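As ferramentas pequenas e o tabuleiro branco

Escrevo em português há poucos anos, por isso peço paciência se chamar "garfo" a uma coisa que tem outro nome. Na minha língua há uma só palavra para tudo o que se usa para mexer na terra com a mão. Em português encontrei sacho, ancinho, garfo, e cada pessoa a quem pergunto corrige a pessoa anterior.

Chegou março e com ele a vontade de pôr em ordem as ferramentas de jardim, as pequenas, que no inverno ficam misturadas numa gaveta e depois picam os dedos. A ideia é simples: um tabuleiro branco no meio da mesa, e dentro dele só aquilo que se vai usar naquela tarde. O resto fica deitado ao lado, à vista. A luva fica à esquerda, estendida. Eu gosto da luva azul com os pontos, porque agarra bem o cabo. 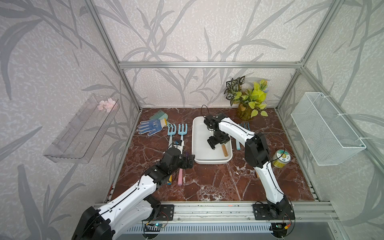 Hala Karaki escreveu-me que faz o contrário: guarda tudo de pé num vaso vazio com areia no fundo, com os dentes para baixo, e assim não precisa de tabuleiro nenhum. Já experimentei a areia, mas caía sempre um pouco na mesa e eu passava mais tempo a varrer do que a plantar. Talvez o meu vaso fosse baixo demais.

As cores ajudam-me mais do que eu esperava. Antes eu comprava tudo verde, que é uma cor bonita para um jardim mas muito má para encontrar um ancinho na relva. Perdi um assim e só o achei 29 dias depois, com o pé. Agora escolho azul claro, rosa, amarelo. São ferramentas de tamanho de criança, sim, mas para vasos de varanda servem muito bem, e a minha mão também não é grande.

Sobre a parede: o cesto de arame ainda não tem uso decidido. Pensei em pôr lá os sacos de sementes, mas o papel dobra-se e depois não se lê o nome. A prateleira transparente com as divisões pequenas seria melhor para isso, se eu conseguir tirar de lá a flor cor-de-rosa - tenho pena, fica ali tão bem.
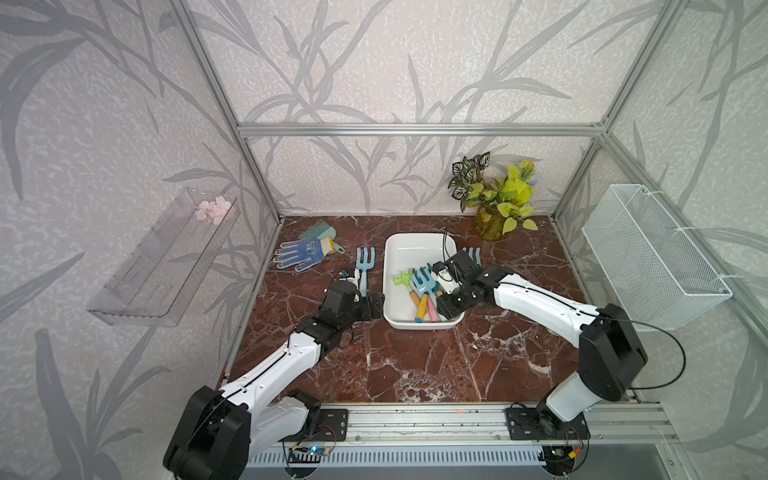 O tabuleiro no centro, o cesto de arame na parede e a planta no canto.

Depois fiz uma mudança. Pus os garfos azuis dos dois lados do tabuleiro e deixei lá dentro apenas o garfo roxo de cabo rosa e o ancinho verde-lima. O garfo roxo serve-me para soltar a terra dura, e o ancinho para alisar por cima depois de semear. O pente azul-esverdeado, de muitos dentes, ficou lá atrás com a luva. Uso-o pouco, só para tirar folhas secas. 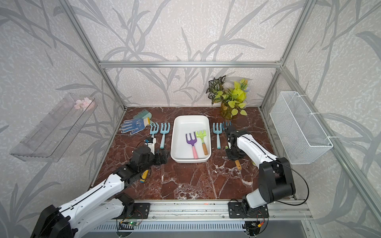

Dario Valentini acha que garfos a mais na mesa só atrapalham, e que com um bom garfo e uma colher de cozinha velha se trata de uma varanda inteira. Da colher não duvido. Quanto aos garfos, tenho-os e gosto deles, vou continuar a usá-los.

Falta-me ainda lixar um cabo de madeira que está áspero e passar-lhe óleo de linhaça. Se alguém souber quanto tempo o óleo deve secar antes de se pegar na ferramenta, agradeço que me escreva nos comentários.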